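Gerura Boards > Workshop and Bench > Storage and Layout > Wall baskets on extrusion, and where pliers should live

flatwasher
Looking for opinions on storage for a bench with walls on three sides. The structure is silver aluminum extrusion with posts at the back corners and a crossbar between them at the back. The crossbar is 1410 mm long. The top is white. The panels are covered in wallpaper, a swirl pattern from Gromdale, and I do not want to drill through it, so anything that goes up has to hang from the frame.

Current state: one wire mesh basket on the crossbar by its own hooks, one on the left rail held with clips, and a plastic file organizer standing in the back right corner. Paperwork and small stationery are sorted. Hand tools are not. 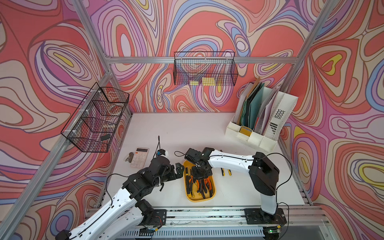
Back basket with the sticky notes, organizer in the right corner, calculator at left.

Questions:
1. Is there a better way to fix the left basket to a rail than clips?
2. Would you keep the file organizer on the top or get it onto the wall?
3. Where do pliers go?

kerf_and_a_half
1. Clips are fine for paper goods. For anything heavier use two T-nuts and a short flat bar across the back of the mesh. Clamp the wires between the bar and the rail. M5 button heads, and a penny washer if the mesh is thin. I have run this on a Loureiro frame since March with no movement.
2. Leave it on the top. A file organizer full of cardboard folders is heavier than it looks, and the load is at the front when you pull one out.

dovetail_denier
Disagree on 2. The back corner is the worst place for anything you reach for daily. You lean over the whole top to get a folder. Either bring it forward or hang it on the right wall near the front.

kerf_and_a_half
It would then be in the way of the right hand. The corner is dead space on every three-sided bench. Folders are a once-a-day item for most people.

dovetail_denier
Depends on the work. I process returns and pull a folder every few minutes. OP did not say what the folders are for.

flatwasher
Project sheets, mostly. Once or twice a day. The colors mean something: teal and green are open jobs, the pink and lilac sheets are parts lists. I will leave the organizer where it is for now.

On the pliers, I tried a tray.
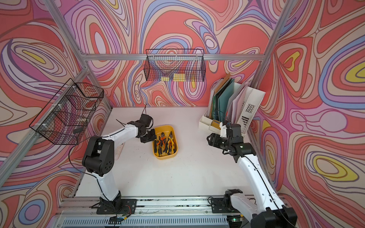

Four pairs in the yellow tray, heads to the back.

It keeps them together and I can lift out the lot. The drawback is that it takes up the middle of the top.

millimeter_mary
Four is the right number for a tray that size. Past that they start to overlap and you have a pile with a border. Mine is 200 mm wide inside and takes five small pairs, but the fifth always has to be fished out.

Heads away from you is correct. Handles toward you, same order every time. You have orange and black on one side and yellow and black on the other, so a missing pair should be easy to spot.

threadlocker_blue
I would not use a tray at all. Pliers hang. Put a length of 20 mm extrusion under the crossbar, open slot facing out, and hang them over it by one handle. Costs nothing if you have an offcut.

millimeter_mary
They swing and they mark the wall. With wallpaper behind them you will have gray arcs in a week.

threadlocker_blue
A strip of clear acrylic behind fixes that. Finonville sells it in 1000 mm lengths, so two pieces would cover that crossbar with some left over.

kerf_and_a_half
Acrylic over a print that busy will give you glare if the light is overhead. Try one piece before buying two.

Also, hanging tools share the crossbar with the basket. OP would have to shift the basket to one end or split the tools either side of it.

flatwasher
I would prefer to keep the basket near the center. It only holds the sticky notes at present and I use those more than the pliers.

dovetail_denier
Then swap the contents. A deep basket for two pads is poor use of the wall.

flatwasher
It is a shallow basket. Pliers would stand up out of it and probably pull it forward off the hooks.

dovetail_denier
Fair. I read it as deeper.

millimeter_mary
Keep the tray and give it a parking position. Two strips of low-tack tape on the top, one at the front edge and one at the side. The tray comes to the middle for a job and goes back to the tape afterward. I have tried magnetic bars, foam cutouts and hooks, and went back to the tray each time.

threadlocker_blue
Foam cutouts are worth a second try if the pliers never change. 30 mm foam, cut 2 mm undersize.

flatwasher
They change. Tape it is. I have ordered T-nuts and flat bar for the left basket and will post the bolt length that fits.

kerf_and_a_half
Start with 10 mm. 12 will bottom out in the slot on most profiles – measure yours first.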